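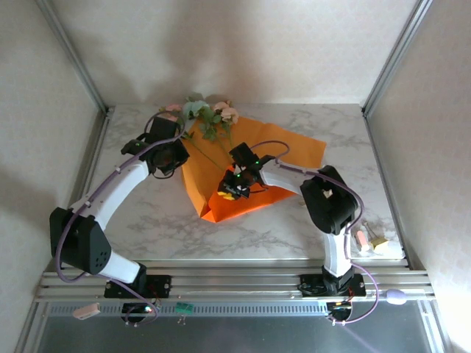

Kianoush Najafi asked, after reading our first draft, whether two arms are really needed for wrapping flowers, as one arm and a simple clamp would cost less and fail less often.

Search this archive Enter keywords
Papers > Shared Workshops > Build Reports > Section 4

4.2 Choice of two arms

We considered this remark seriously. A clamp holds the paper well, but it must be moved by hand for each new fold, and in our shared workshop at Tremow we wanted a cell which one member can start and leave.
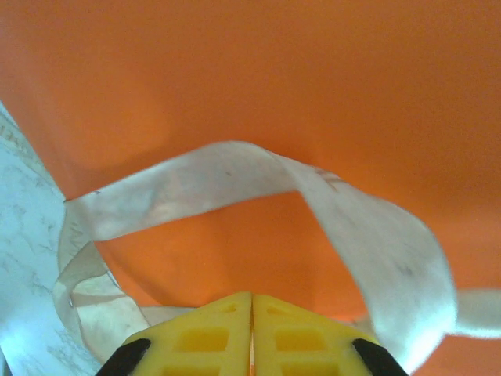
The tying step gave us the most work. A band has no fixed shape, and its position after each release is hard to predict. When it twists and makes a loop over the orange surface, as in Figure 4, the fingertips have several possible places to grasp, and only few of them are useful. We therefore recorded 30 trials of this step alone before we trained on the full task.

Figure 4. Wrist view during the tying step.
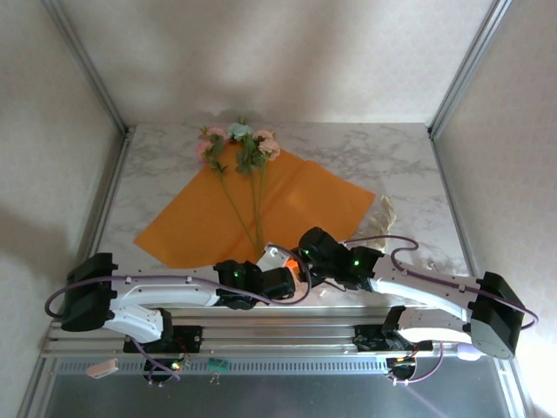
The same difficulty exists for the stems, although in a smaller degree. They are stiff, so a small error at the gripper becomes a large error at the blossoms. Hamidreza Yazdani proposed to reduce the speed of both arms in this part, and we kept his setting for all later trials. The complete set has 700 trials, and 13 of them were removed for lost frames.
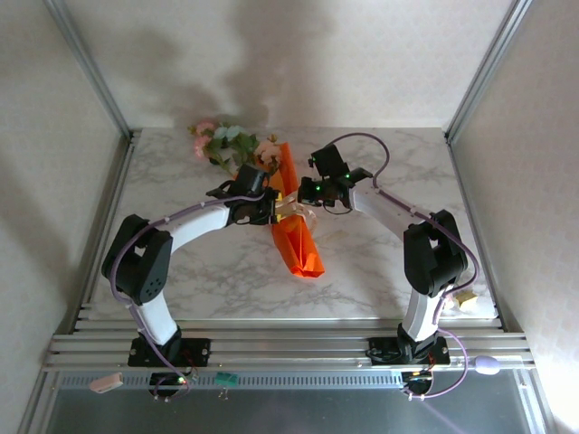 4.3 Cost of the build

The parts were paid by the members of the workshop. The total was 1668 dollars, without the tools, which were already present.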